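Category: Grant reporting / Interim reports

Drovdale Toy and Games Library: interim progress report to the Plurneddale Community Fund

1. Period and purpose

The report covers the first half of the grant, from January to the end of June. The grant pays for the repacking and recataloguing of the lending stock, two evening sessions a month at the Drovdale site, and a trial of postal loans to households in the upper valley. Spending is within the agreed budget lines. One transfer between lines is requested in section 6.

2. Storage and repacking

At the start of the period most of the stock was still in its original cardboard. Board split at the corners under normal lending, and pieces were lost in transit. The revised standard calls for a rigid plastic container with a lid, a contents list inside and a catalogue number on the short side. Sets with heavy pieces are packed in their own container and are not stacked with card games.

Repacking is complete for the family and strategy shelves. The under-fives shelf is in progress. Puzzles have not been started, and we now expect to finish them in the second half of the grant.
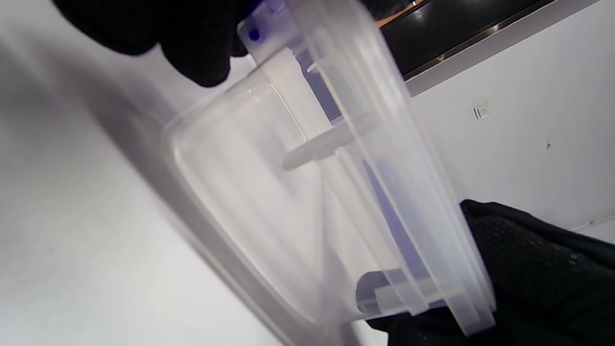
Jihad Chidiac asked in reply to the draft of this section whether the contents list should be fixed to the lid, given that lids get swapped between sets of the same size. We agree. Lists will go on the inside wall from now on, and the sets already done will be corrected as they come back from loan.

The supplier for the first order was Bai. Delivery was slow and part of the order arrived in the wrong depth, which left the taller sets without a suitable container for several weeks. The exchange was made without charge. The second order will be placed earlier.

3. Catalogue

The old card index has been replaced by a database running on Ultier. Each record holds the title, the number of players, the piece count at last check, the condition grade and the loan history. Condition is graded on a four-step scale. Anything in the lowest grade is withdrawn until parts are found.

Piece counts are taken on return. The count is the slowest part of the work, and for tile games it was holding up the returns desk on evening sessions. Tile sets are now counted in rows on a flat surface before they go back in the box, and the total is entered once. A set that is short goes to the repair shelf with a note of the missing pieces.

31 incomplete sets were identified during the period. Of these, seven have been made up from spares and returned to lending. The remainder are waiting for parts or will be broken up for spares themselves.
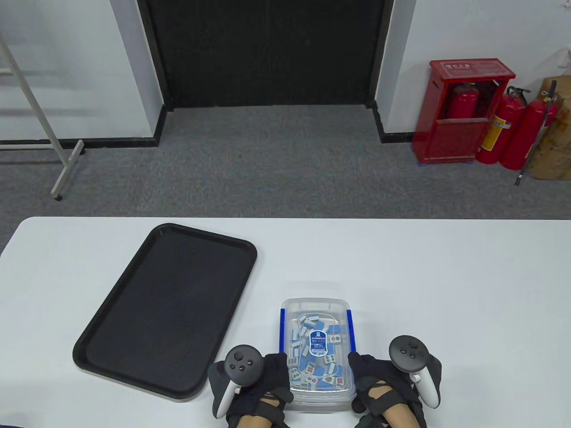
One member wrote on the comments sheet that she would sooner borrow a mahjong set with a tile missing than wait two months for a full one, provided the label said so. The point was raised by others in different words. From the next period, sets with a minor shortage will be offered as "incomplete, playable", with the shortage stated in the record and on the container.

4. Lending and sessions

Lending has risen in each month except April, when the hall was closed for electrical work. The evening sessions ran as planned apart from that month. Attendance is steady. Strategy titles account for most evening loans, and younger children's games go out mainly on the daytime desk.

The postal trial began late. Roughly 100 households were written to, and the response was lower than hoped. Postage on tile and dice games is high in relation to their value, and these have been taken off the postal list. Card games travel well and will form the bulk of the offer for the rest of the trial.
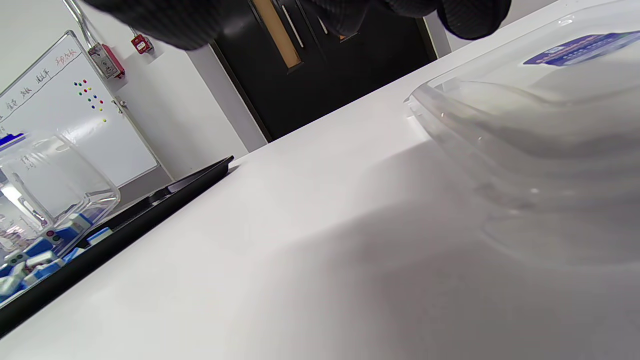

Postal loans are sent in a padded outer and returned in the same one. The outers are lasting for several trips each, which is better than the estimate in the application. No item has been lost in the post. One set came back with its rule booklet missing and a replacement was printed from the publisher's file.

5. Risks

The main risk is shelf space. Rigid containers take up more room than the cardboard they replace, and the store will be full before the puzzles are repacked. Options are a further bay of shelving on the north wall or the withdrawal of duplicate titles. A duplicates list is being drawn up.

A lesser risk is the reliance on one person for database administration. Written instructions are in draft.

6. Request

We ask for approval to move the unspent part of the postage line to shelving. The total grant is unchanged. A quotation for the shelving is attached as Annex 2. A decision before the August closure would allow fitting while the store is not in use.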